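Gifty Amegashie had done 195 of them by four in the afternoon, and the target on the whiteboard said 3774.

"It says here the model learns intent," she said.

"Does it," said Donal Dunne. He had worked at Jernora through three of these projects and had stopped reading the sheets that came with them.

She closed the gripper on a cup, moved the cup to the saucer, opened the gripper. Saved it. Put the cup back where it had been. The trick, Clodagh Sheehan had told them in the morning, was to move naturally. Gifty had never in her life picked up a cup with two black fingers and a trigger, so she wasn't sure what natural would look like.

"What happened to the last one?" she asked. "Wusgate."

"It learned to put spoons in a drawer."

"Well, that's something."

"Our drawer," Donal said. "They took it to the client's kitchen and it put the spoons on the floor. Very smoothly, I'll give it that."

Clodagh came by with her tablet and scrolled through the afternoon's batch. She threw out 50 without saying why, then stopped on one.

"There's nothing in this."

"I'd taken the cup away," Gifty said. "I hit record by mistake."

"Leave it in. Munshi wants some negatives."

"Negatives of what?"

"Of there being a cup." Clodagh tagged it and moved on to Donal's table.

Gifty looked at the tag. It said *no object, no action, good quality*. It was the only one of hers all day that had been marked good. She thought about the thing somewhere in a rack, studying it over and over to find out what she had meant.

"Do you think it'll work?" she said.

Donal was already reaching for his coat. "Ask me when it's doing my dishes."

She picked up the gripper again and held it over the wood, fingers open, and waited for the beep.

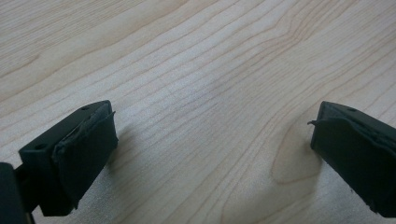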